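12/9/19 - for immediate release

**Trukis puts handling robot to work in Rostari display preparation**

Trukis, the shop display and fittings contractor, has brought a two-armed handling robot into daily use at its Rostari workshop. The machine moves artificial fruit between wooden crates and display stands, a job previously done entirely by hand. It was supplied and set up by Jidden.

The robot works from a cart carrying the stock crates to a stand dressed for the customer. The right hand has several fingers, which lets the same machine deal with bunches of grapes and single leaves without a change of tooling. Parts are placed to a layout held on file for each order. An operator approves the first stand of every batch before the rest are filled.
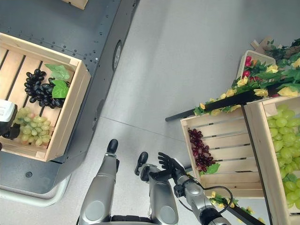

Cycle time is slower than that of a trained dresser. Trukis planned for this and runs the robot through the late shift, when the workshop was formerly closed. Output across the working day has risen by some 29 per cent on repeat orders. One-off displays are still prepared by hand.

There have been no job losses. Dressers on repeat work used to spend up to 60 minutes in each hour of a batch run bending and lifting - they now rotate between layout design, inspection and robot supervision. Each has completed 40 hours of paid training, and the supervisor grade carries a higher rate of pay.

"The filling was the part people asked to be moved off," said Catrin Prosser, workshop manager at Trukis. "We still need their eye for how a stand should look. The layouts the robot follows were all drawn up by our own dressers."

Volkan Kırmızıgül, lead engineer at Jidden, said: "Soft, irregular items are awkward to grip. Most of our set-up time went on finger force and approach angle, and the staff told us quickly when a bunch was sitting wrong."

A review of the installation is due after 90 working days. A second cell, for garlands, will be considered then.

**Contact:** Catrin Prosser, Trukis, Rostari workshop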